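Can a Machine Put Things Away Yet? Notes on Sorting, Fitting and the Kitchen Drawer 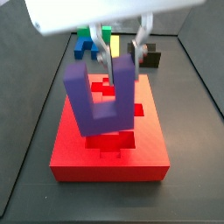 A two-fingered gripper holding a purple U-shaped block over a red board with shaped slots.

Readers of this blog have asked when a machine will be able to take over the ordinary chores of a home or a small workshop. The question deserves a careful reply, and the present post is limited to one group of chores: placing an object where it belongs. Putting cutlery in a drawer, returning a socket to its tray and closing a lid on a storage box all fall within this group.

The fitting of shaped blocks into a board is a common stand-in for such work. It may look like a child's pastime, but it contains most of the difficulty. The piece must be held firmly, turned to the correct angle and lowered without catching on the edge of the opening. A person does this by feel and corrects a poor start without noticing. A machine must either see the error or sense it through the fingers, and must then decide what to do about it.

The choice of grip is a matter of particular interest to the author. With one finger inside the gap of a U-shaped piece and the other against its outer side, the hold is on a single arm of the block. The base hangs free below. Such a grip leaves the underside clear for placement, but a small tilt at the fingers becomes a larger one at the far corner. Anyone who has tried to seat a drawer divider while holding it by one end will know the problem.

The author spent 22 years in the fitting shop at Marside before retiring, and most of the work there consisted of bringing one part to another. Clearances were tight, and new staff were usually given 2 weeks at the bench before they were trusted with finished parts. Machines were already in use for the repeated jobs. They did well where every part arrived in the same position, and the mixed trays were left to people.

The same division holds in the home. A kitchen at the end of a Sunday meal is a mixed tray of the worst kind — forks under plates, lids apart from their pots, a wet cloth over everything. A correspondent in Sulholm reports that unloading the dishwasher takes her nearly 20 minutes, and asks whether she should wait for a machine before replacing it. The author's advice is to buy the dishwasher.

It is the view of this blog that fixed and repeated placing can be given to machines now, where the cost is justified. Placing of mixed objects in a changing room should still be treated as work in progress. A later post will consider the folding of towels, on which several readers have already written at length.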